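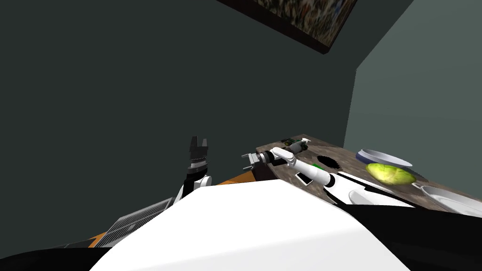
How Bread Rises

Bread dough is mostly flour and water. Yeast makes it grow. Yeast is a tiny living thing, a kind of fungus, and it feeds on sugars in the dough. As it feeds, it gives off a gas called carbon dioxide.

Wheat flour contains proteins. When they get wet and are kneaded, they link up into a stretchy net called gluten. The gas collects in small bubbles, and the net holds them in place.
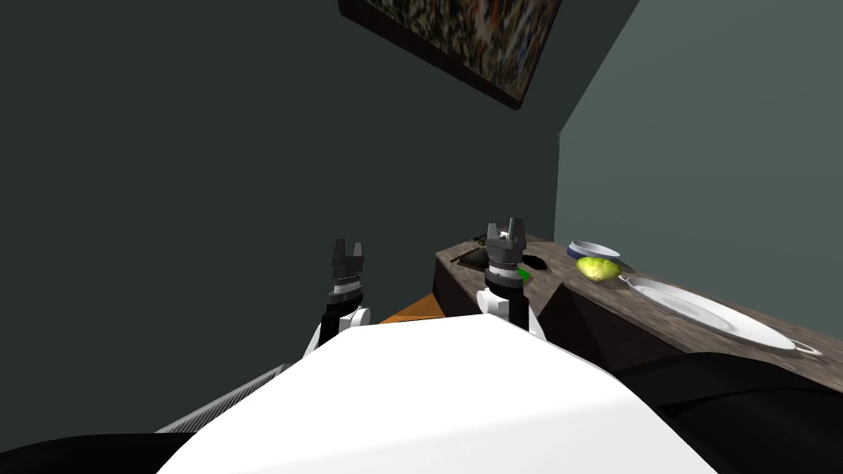 Does dough rise faster in a warm room?

Warm dough rises faster than cold dough. Yeast is slow in a refrigerator and busy at warm room temperature. Too much heat kills it.

In the oven, the bubbles swell and the loaf gets taller for the first few minutes. Then the yeast dies, the gluten sets, and the loaf keeps its shape. The holes in a slice are the places where the bubbles were. 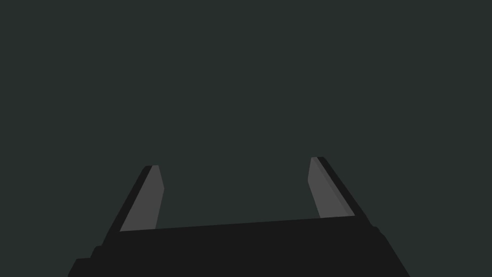
Words to Know

Yeast: a tiny fungus used in baking.
Gluten: the stretchy net in wheat dough.
Knead: to press and fold dough.

Text by Chih-ming Hsiao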